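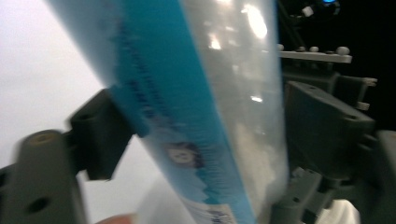 Sixty Tubes Before Lunch: A Talk with a Shelf Filler in Brutthorpe

Home News Food and Shops People Archive Contact
Search this site Enter keyword Go

June
By our shop correspondent

The shop opens at seven, but the woman I came to meet is already there when the street is dark. She has filled shelves at Gronow, the food store on the main road in Brutthorpe, for 10 years. She agreed to talk to me in her break, on the condition that I did not print her name and that I bought my own tea.

I asked her first which goods she likes least. She did not need to think.

"Everything that is round and comes in plastic," she said. "A box stands where you put it. A clear tube with a shiny wrap around it wants to go somewhere else. You hold it in the middle, you turn it a little so the label comes to the front, and you put it down slowly. If you are in a hurry, it rolls."

The label matters a lot in her work. The rule at Gronow is that the coloured part must face the customer, and the clear part, where you see through the plastic, goes to the side. She told me that blue labels are the easiest to put in line, and that small round pictures on the label help her too. "I don't read any more. I look for the little picture. When all the pictures are at the same height, the shelf is finished."

I wanted to know how many pieces she handles in a morning. She laughed at this and said that the store counts, she doesn't. The paper on the wall behind her said 1,000 for the whole team, and 210 for her aisle.

The goods come from the store at Skeris before five. They are on a high cage with wheels which everybody calls Trolley, without "the", as if it was a colleague. "Trolley is late," they say, or "Trolley is in a bad mood." One wheel has been bad since the winter. She pushes it from the left side and other people pull it from the front, and there is some disagreement about who is right.

She explained to me how she opens a new case. The knife goes only along the tape and never deep, for the wrap on the tubes is thin and a cut pack can't be sold. Then she takes the pieces out one by one. In her first month she took them two in each hand — she wanted to be quick — and 60 tubes went over the floor as far as the bread. "The manager came and helped me to collect them. He didn't say one word. That was worse."

And the light? I had noticed that she often bends her head to one side when she works. "The lamps here are very strong," she said. "On the clear plastic you get a white spot, and you can't see if there is a damage under it. So I turn the pack, or I move my head. Now I do it at home also, with the jam."

We spoke also about the wrinkles in the wrap. Some customers bring a pack to her and ask if it has been opened, only because the plastic is not smooth. She tells them to feel the end with a finger. If the seal is closed all the way around, she says, a few wrinkles are nothing to worry about. Still, most of them put it back and take the one from behind, and she has to bring the front one in line again.

When I asked if she buys these things herself, she shook her head. She buys loose goods, in paper bags, at the market in Skeris. "I have enough plastic in my hands until noon."

Her break was over then. Trolley was standing at the end of the aisle with another load, and somebody had left it with the bad wheel to the wall.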